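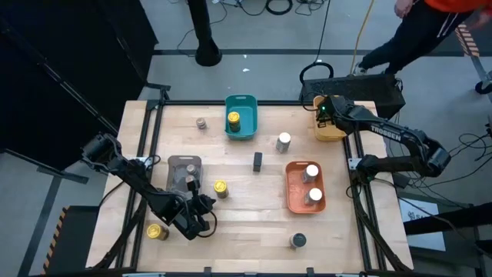
Sorting table, Room 2301, with the gray, teal, yellow and orange-red bins

Pakell Dry Goods, Gridulton
Spice Sorting Table: Safety and Housekeeping Checklist
Form 159
Last updated: May 21, 2025

Fill this out before the first batch and again at the end of the shift. Mark each line OK, FIX or N/A. A line marked FIX needs a comment. The comments printed under each section are from the last round and stay on the form until the item is closed.

1. TABLE TOP

1.1 Wood surface clean and dry, no powder in the grain. OK
1.2 No splinters, raised edges or open seams between the strips. FIX
1.3 No food, drinks or personal items on the wood. OK
1.4 Table steady when leaned on from each open side. OK

Comments: One strip on the near side has a rough patch. Sanded by hand and wiped, but it needs oil and should be looked at again in June. Do not use the blue scouring pads on this table. Damp cloth, then dry cloth.

2. FLOOR

2.1 Floor swept under the table and out to the wall. OK
2.2 No loose caps or jars on the floor. FIX
2.3 Cables kept out of the walking path. OK
2.4 Spill kit hung by the door and full. OK

Comments: Two caps found against the baseboard. Caps roll a long way on a smooth floor. Anything that has been on the floor goes to the wash tray, including lids that look clean. Spill kit was short one pair of gloves, replaced the same day.

3. BINS

3.1 All bins on the table and right side up. OK
3.2 No cracks at the corners or around the slot handles. OK
3.3 Insides wiped, no residue from the last batch. FIX
3.4 Bins emptied before a new batch is set out. OK
3.5 Color sheet posted and readable from the table. OK

Comments: The gray bin still smelled of cumin after wiping. Washed with plain soap and left to air overnight. The gray one is see-through enough that it can look clean when it isn't — run a finger along the bottom corners. If a bin is swapped out, swap it for one of the same color. Spare bins are on the Callix shelf, bottom row.

4. BOTTLES AND SHAKERS, BEFORE SORTING

4.1 Bottles and shakers set out with space between them. OK
4.2 Every lid pressed or screwed all the way down. FIX
4.3 Nothing chipped, cracked or sticky on the outside. OK
4.4 Nothing standing right at the table edge. OK
4.5 Lid color checked against the batch sheet. OK

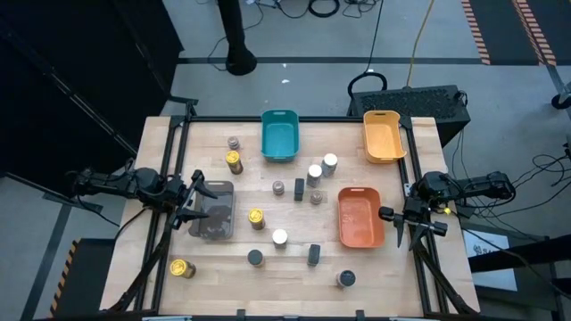

A comment handed in with the morning sheet asks for line 4.4 to give an actual distance, because "right at the edge" means something different to everyone on the shift. The same comment says the yellow lids should be checked by contents as well as by color, after a pepper refill went out under the wrong lid.

Both points are accepted. For line 4.4, use one hand's width from any edge. For line 4.5, read the label or look through the side of the bottle before marking OK. The lid alone does not count as a check.

On line 4.2, three shakers had lids that turned but did not catch. Those were pulled and their contents moved to new shakers. If a lid keeps turning, stop and pull it. Don't tape it.

5. OPEN JARS

5.1 Only one jar open at a time. OK
5.2 Jar standing level while the lid is off. OK
5.3 Rim free of chips, checked by eye and not with a bare finger. OK
5.4 Contents dry and free of clumps, nothing in the jar that should not be there. OK
5.5 Fill level below the rim. FIX
5.6 Lid kept on the clean tray while the jar is open. OK

Comments: Several jars from the last refill were packed too high. Flaked and chopped products are the worst for this, as they settle unevenly and spill as soon as the jar is moved.
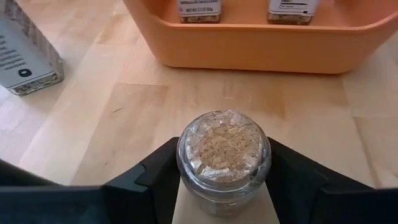
Take the extra out with the small scoop before the lid goes back on. Do not press the flakes down with the lid or tap the jar on the wood to make room. Flakes caught under the lid will keep it from closing, and that jar will be back under line 4.2 on the next check.

Product taken out of an overfilled jar goes in the waste cup. It does not go back to the bulk bag, even when the batch is the same.

Gloves on for any open jar. For ground chili or mustard, add eye protection and keep the fan off until the lid is back on.

6. END OF SHIFT

6.1 All jars closed. OK
6.2 Bins emptied, wiped and back in place. OK
6.3 Batch sheet matches what is on the storage rack. OK
6.4 Waste cup emptied and rinsed. FIX
6.5 Lights checked and door closed. OK

Comments: Waste cup left full twice this month. Whoever signs the sheet empties the cup.

OPEN ITEMS

1.2 Rough strip on the near side, oil and recheck in June.
3.3 Gray bin, smell check before next use.
5.5 Recheck every jar in batch 16 for fill level, 100 percent, not a sample.
6.4 Waste cup, watch for two weeks.

Closed items come off the form at the next revision. Put completed sheets in the tray inside the door of Room 2301.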